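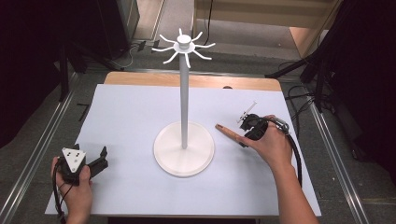 I've had the Galletti hand mixer since October, so this is a proper long-term review and I've got opinions! I bought it from Haslinger in town after my old one started smelling of burnt hair halfway through a birthday cake. It weighs 605 grams without the beaters, light enough that my wrist doesn't moan, and you get a lead long enough to reach the hob (hooray).

Sponges first. Creaming butter and sugar on speed three is lovely, though speeds one and two feel exactly the same to me, and both will fling icing sugar at your jumper if you're not careful. I put a tea towel over the bowl now.

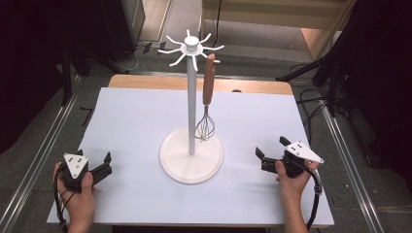

Egg whites are where I expected it to shine, and it's fine, a bit slow. Four whites took ages to get to stiff peaks on Saturday, and my friend Vlasta Begović was standing there with her arms folded the whole time. She does hers by hand and will not be told. For one or two whites I'm coming round to her way, and a plain wire whisk with a wooden handle, the sort you can hang off an arm of a mug tree, is so much less faff than digging out beaters and finding a free socket. Cream too, if you only want a dollop.

Bread dough, though, no. The hooks climb up out of the bowl and the motor gets very cross, and after one go at a wholemeal loaf I went straight back to kneading.

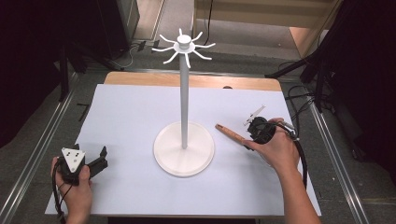 The dough hooks are also a pain to clean, as flour paste gets up into the collar where no brush of mine will fit. The beaters come up beautifully in hot soapy water.

Would I buy it again? For cakes, yes, and I'd wait for a sale. If you bake bread every week, save up for a stand mixer.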